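Platville extends kitchen worktop collection scheme to Cernier after first full year
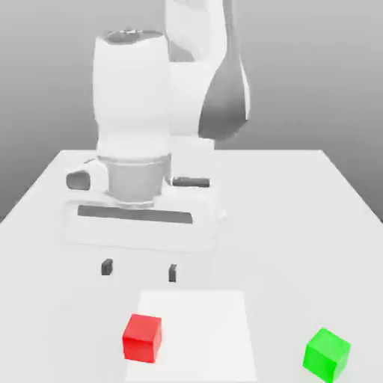
Computer-generated view of a white robotic arm above a white tabletop.

CERNIER, November 8, 2020 – Platville, the supplier of kitchen and utility room surfaces, is to open its old worktop collection scheme to households and fitters in Cernier and the surrounding villages. The scheme has until now been limited to customers of the Bielecka showroom, where it started in June last year.

Under the scheme, anyone buying a new worktop can have the old one taken away on the day of delivery. Usable lengths are trimmed, cleaned and sold again at a reduced price. Pieces that are too short or too badly marked to be used in a kitchen are cut down for shelving, window boards and workshop benches. What is left goes to a licensed waste contractor.

Platville collected 3,978 worktops in the first full year. Of these, 3,083 were sold again as whole lengths or cut down into smaller pieces. The rest were swollen, cracked or had too many cut-outs for sinks and hobs.

"Most of the boards we see have one bad end and two metres of perfectly good surface," said Bożena Szulc, managing director of Platville. "People were paying for a skip to get rid of them. We had the saws and the van was going back half empty, so we started taking them."

Collection costs nothing when it is booked together with a new worktop. Customers who only want an old one removed pay a flat charge, which is given when they ring to book and depends on the floor of the building and whether there is a lift. Worktops must be unscrewed from the units and disconnected from any water, gas or electrical fittings before the van arrives. The drivers do not carry out plumbing or electrical work. Sinks may be left in place if the taps have been taken off.

The scheme accepts solid wood, laminate and compact boards up to the length that will fit in the van. Stone, concrete and tiled worktops are not accepted at present. Platville has looked at taking granite but says the weight would mean a second person on every round and a different vehicle.

The Cernier service will run from the former Flosis building, which Platville has leased for five years. The ground floor will hold the saws, the sanding area and the racks for sorted stock. There will be a small sales counter at the front where customers can look through the reclaimed lengths and have a board cut to size while they wait. The upper floor is not part of the lease.

Deliveries and collections in Cernier will be made on the same round. Customers will be given a two-hour slot the evening before. Parking at the building is limited and fitters bringing in several boards are asked to use the gate at the rear.

Tadeusz Kurek, who has run the Bielecka workshop since the scheme began, will oversee both sites until a manager is appointed for Cernier. He said that the work had taken some getting used to.

"Old boards have screws in them, and silicone, and sometimes a strip of metal somebody glued on 20 years ago," he said. "We went through a lot of blades in the first few months. Now every board is checked twice before it goes near the saw, and it goes much faster."

Reclaimed worktops are sold as seen, with the length, depth and thickness written on the end of each piece. Laminate boards are offered with a new edging strip at extra cost. Wooden boards are sanded but not oiled – most buyers prefer to choose their own finish. All reclaimed stock can be returned within 17 days if it has not been cut or drilled.

Demand at Bielecka has come mainly from landlords, allotment holders and people fitting out sheds and garages. Schools have also bought compact board for craft rooms. Platville says the shorter lengths sell quickest and that it often has a waiting list for anything suitable as a desk.

The company has set aside space for 90 full-length boards at Cernier, with more to be added if the first winter goes well. It has no plans to change the service at Bielecka, where opening hours stay the same.

Bookings for Cernier can be made now by telephone or at either sales counter. A list of accepted materials and the current prices for removal only can be had from staff on request.

Notes to editors

Platville supplies worktops, splashbacks and utility room surfaces to homes and small builders. It operates from Bielecka and, with this opening, from Cernier.

Requests for interviews with Bożena Szulc or Tadeusz Kurek should be made to the Platville press office in Bielecka.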